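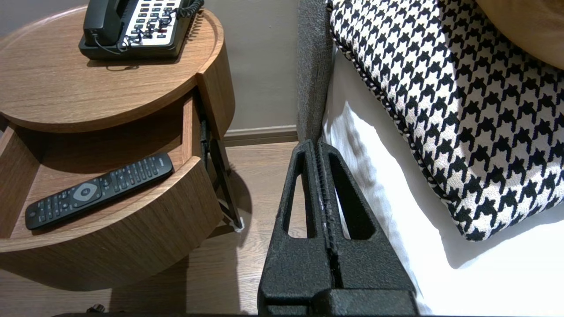 About Flinbridge

Hi, I'm Viktória Lakatos, and together with Levente Antal I look after Flinbridge, a small guesthouse at 164 Takács Street. We opened the doors on May 14, 2023, after a very long winter of sanding, painting and arguing over lamps (I won most of those, though the brass one in the hall is all Levente's and I've learned to live with it).

The house itself went up in 1868 and belonged to a family of bookbinders for ages. You'll still find their initials cut into the stone over the back step. Before us it was offices, and before that a music school, and people in town still tell us they took piano lessons in what is now the breakfast room!

We both came from bigger hotels. I spent years at a front desk and Levente was in housekeeping and later maintenance, so between us we've heard pretty much every question a guest can ask at midnight. Most of them are about small things. Where's the outlet? How do I get an outside line? Where on earth is the remote? So when we got to furnish our own rooms we started with the bedside and worked outward, and I still think that was the right way round.

The round nightstands were my find. I wanted real wood in a warm brown, and I wanted them round so you don't bark your shin on a corner in the dark (I've done it in other people's hotels more times than I can say). The top has a little raised rim, so a pen or a pair of earrings doesn't roll off onto the floor. And the front has a curved drawer, shallow, just right for a book, your glasses and the TV remote.

About that remote. Our house rule is that it lives in the drawer. Levente is very firm on this! He says a remote left on a bed ends up in the laundry sooner or later, and he has fished enough of them out of sheets to know. So if you turn down the covers and wonder where it went, pull the drawer open and have a look.

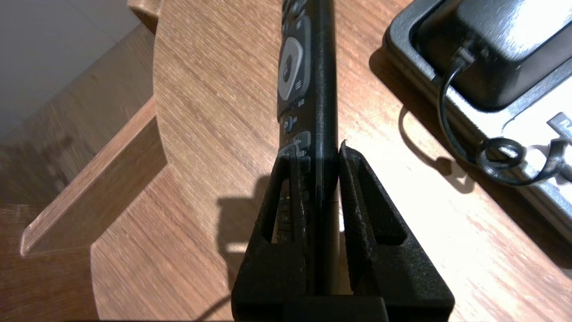

The famous remote. Channels on the rocker, menus on the ring.

We also kept the desk phones, the old-fashioned kind with a handset and a curly cord. Friends told us we were crazy and that everybody just uses their cell. Well, plenty of our guests like picking up a phone and getting a person, and so do I. Call down for extra pillows, a late breakfast, a ride to the station or the name of a decent bakery. You'll get one of the 2 of us, and if it's Levente he'll try to send you to Plukano for the poppy seed rolls. Let him.

The rest of the room is quiet on purpose. Soft taupe-gray walls, light brown wood-look floors that are easy on bare feet and easy for us to keep clean, and not much on display. I like a room where you can put your own things down and find them again in the morning.

In December we close the upstairs for a couple of weeks to go over everything: drawer slides, phone cords, hinges, new batteries all round. The downstairs rooms stay open, and there's usually soup on. The linens come from Turnama, a little workshop we've bought from since the start, and if you love the pillowcases (people do, they write to us about them!) ask at the desk and I'll give you their address.

Come and stay, and tell us what you'd change in the room. The hook by the bathroom door was a guest's idea, and so was the second blanket.

Viktória

Flinbridge Guesthouse, 164 Takács Street | Front desk ext. 1628 | © Flinbridge. All rights reserved. | Back to top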